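**suturing demos – do you keep the ugly ones??**

**kerf_n_stitch**
ok quick one before I go back in. We're collecting teleop suturing demos for the Katene policy, two arms, black thread, same pad layout every time. 337 episodes in. Trouble is what counts as a "clean" one. Stills from tonight 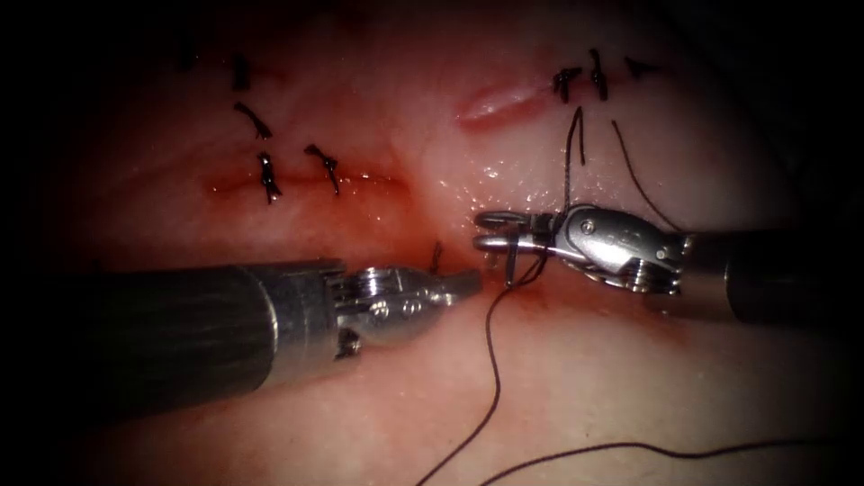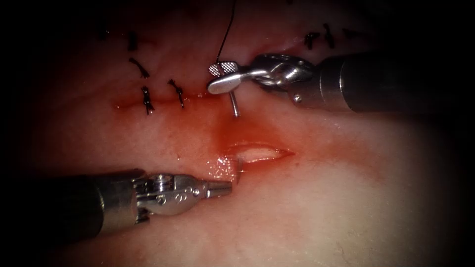 same pad in both, knots down the left and more on the right, middle is where we're working. Dillby wants anything with a regrasp thrown out. I say keep. Thoughts?

**Devendra Joshi**
Keep them. We threw out every regrasp on Wirham and the policy had no idea what to do once it missed the needle. Just froze. Had to go back and record 841 more with the misses left in, took most of December.

**sollus_tom**
Disagree, sort of. Keep recoveries, sure, but label them. If you dump fumbles in with the good ones it learns to fumble. We had one that would let go and regrab for no reason, every single throw. Looked like a nervous habit

**kerf_n_stitch**
label how tho. per episode or per segment? I have 3 operators and they all call it different

**sollus_tom**
Segment. Needle drive, pull through, wrap, cinch, cut. Flag the bad bit only. Yes it's slow

**Trudy Kerslake**
Not convinced five segments is worth it at 337 episodes. You'd spend longer on labels than on driving the arms. One flag for "recovered", one for "gave up", move on.

Bigger worry for me is the pad. If every episode starts from the same layout the thing will memorize where the old knots are. Rotate it. Swap it. Change the thread tails.

**kerf_n_stitch**
ugh yeah. pad gets rotated between operators but not between episodes. Will fix that. thread tails I hadnt thought of

**Devendra Joshi**
+1 to Trudy on the pad, half agree on the flags. "Gave up" needs a reason next to it or you can't filter later. Thread snag and bad needle angle are very different failures.

**sollus_tom**
still say segments. you'll be relabeling by spring

**kerf_n_stitch**
going with two flags + a reason field, pad turned every 5 episodes. Dillby can complain to me direclty. back on the arms till 11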